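Plarness Household Tasks Project
Progress report for the second funding period
Prepared by Asger Sveinbjörnsson for the Sikis program office

1. What we promised for this period

In the work plan we wrote that the two-arm station would be tested on small chores which a person does at a table or a kitchen counter without thinking much: picking up light plastic things, holding a container, passing an object from one hand to the other, and putting it down again in a useful place. We also promised to say clearly which of these chores a machine can do today at a level that a household would accept. I try to answer this in section 3.

2. Work done

The station has been in daily use through the period, except for the week when we changed the table height. In total we recorded 653 attempts. Of these, 472 were completed without any help from the operator. The rest were stopped by the operator, or ended with the object in a wrong place. We count a late success as a failure if the operator touched anything, so our number can look lower than numbers from other groups who count in a different way.

Most of the attempts were with small containers and their parts. These objects are light and smooth, and several of them are translucent. We selected them on purpose, as they are common in every home and they are difficult for the depth cameras. 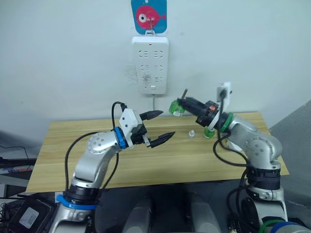
Small-object work at the two-arm station, with the right gripper holding a translucent green piece.

The translucent objects remain our largest problem. The depth reading often goes through the plastic and gives the distance to the table behind it, and the arm then closes too low. Araceli Quintana has written a correction which uses the color picture together with the depth. With it the number of missed grasps became smaller, but we have not tested it in evening light, and I do not want to give a figure before this is done.

The second topic was holding force. A person who holds a plastic bottle or a jar changes the force all the time and does not notice it. Our grippers used one fixed value until the middle of the period. With the low value the container turned between the fingers, and with the high value the softer ones were pressed out of shape. Now the force is set in 3 steps.

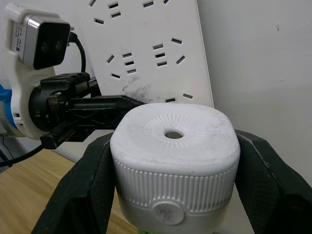

We find that ribbed sides are much easier for the fingers than smooth ones, and that a container should be taken high, near the cap, when the other arm must come close to it. Taking it low leaves more risk that the two arms block each other. The planner from Sfakianakis knows about the arms but not very well about the cables, and two times we had to stop the work to lead a cable in a different way.

3. Can the machine do the chore yet?

For one known object in a known place, yes, and it can repeat this for many hours. For a table as people leave it in the evening, no. The arms are also slow. A chore that I finish before my coffee is cold can take the station most of a morning, if we include the stops. I would not recommend to show it to households as a product in the coming year. For a shop floor with few kinds of objects the situation is better, and Getik has asked us for a trial on sorting of returned containers.

4. Next period

We plan 100 attempts with objects that the system has not met before, and the same number in evening light. The budget for fingers and finger pads should be increased a little, as the pads wear faster than we wrote in the plan. The trial with Getik depends on the safety approval, which we expect in December. If it comes later, we will use the time for the cable problem and send you a changed schedule.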